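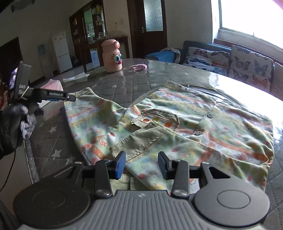 Laundry Folding Still Slow Going for Two-Finger Grippers

IMVILLE. Drotell has released the June results of its household chore trials, and clothing remains the weak spot. The Kivi control software, trained on demonstrations made with hand-held grippers, completed 39 of 50 attempts at folding a plain towel. On children's shirts with collars, pockets and buttons it completed 13 of 50.

The training set holds 308 demonstrations recorded in homes. Most failures came at the first pinch, when the fingers closed on one layer of fabric where two were needed, or missed the hem. Busy prints and window glare on glossy table covers also lowered the score.

Salusbridge, which runs a commercial laundry in Imville, said it will keep folding by hand and review the figures after the next trial.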